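Practice Notes > Simulation > Scene and Episode Rules

Filed under: Good practice / Manipulation in simulation

Revised acceptance rules for simulated household episodes

The revised acceptance rules for simulated household episodes take effect on 17th October. They replace the draft circulated in July and apply to all two-arm recordings submitted to the Gusard library, including those made in the bedroom scenes. Episodes already accepted under the draft stay in the library and need not be resubmitted.

The revision follows a review of 1,261 episodes by the Skovbridge simulation group. Reviewers returned 182 of them. The largest group of returns, 102 episodes, had a label that did not agree with the state of one or both grippers. The remainder had scene faults or incomplete logs.

Section 2, gripper state. Each arm is labeled separately at every step. The permitted values are "open, empty," "closing," "holding," and "releasing." A single label for the pair is no longer accepted. Where one gripper holds an object and the other is empty, both facts must appear in the record. "Idle" has been withdrawn as a value — annotators were using it both for an arm at rest and for an arm moving with nothing in the gripper.
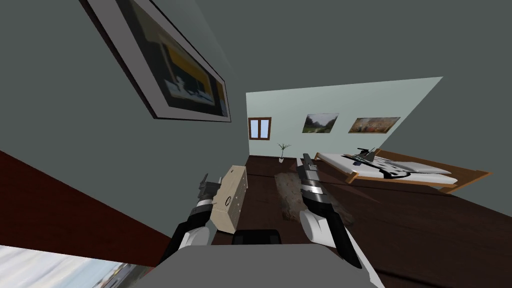
Section 3, held objects. A held object is named by its plain shape and color unless the scene file gives it a name. Annotators should write "beige box" and leave out guesses about contents. Contact must be confirmed from the contact log and from at least one rendered view. If the two disagree, the episode goes back to the submitter with the step number marked.

Section 4, orientation. A tilted view is not grounds for return. Camera roll follows the body pose, and a room that renders at a steep angle is valid as long as the gravity vector in the log is correct. Submitters must not level views after rendering. Leveling changes the relation between the image and the logged camera pose, and several Metik users had been doing it by default through an export setting. The setting should be turned off before export.

Directions in written labels are given relative to the robot. "Left" means the robot's left arm or the robot's left side, whatever the angle of the room. Terms such as "uphill" and "upper wall" are not to be used.

Section 5, wrist views. A wrist view is required for each arm for the full length of the episode. Both fingers must be visible when the gripper is open. Wall items such as framed pictures often fill a large part of a wrist view and are sometimes cropped by it. They are background, and are labeled as targets only when the task sheet lists them.
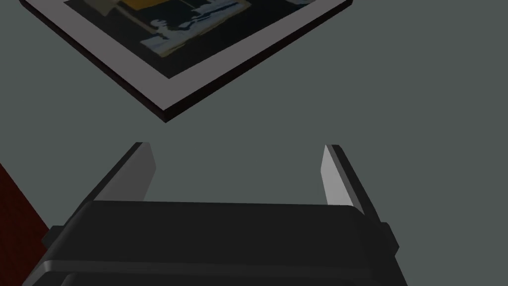 Wrist view, gripper open and empty, with a framed picture ahead of the fingers.

Annotators working from wrist views alone have recorded wall surfaces as tabletops. Surface type must be taken from the scene file. Where the scene file is missing, enter "surface, unspecified."

Section 6, review. Each batch is checked by two reviewers, one of whom took no part in recording it. Returned episodes may be corrected and resubmitted once within 8 working days. Changes to labels are logged with the old value kept. Changes to motion data are not corrections and require a new episode number.

The Margaritis checklist has been updated to match sections 2 through 5. Older copies still list "idle" and should be discarded. Questions on wording go to Kyriaki Raptis, who maintains the text — please quote the section number and attach the log.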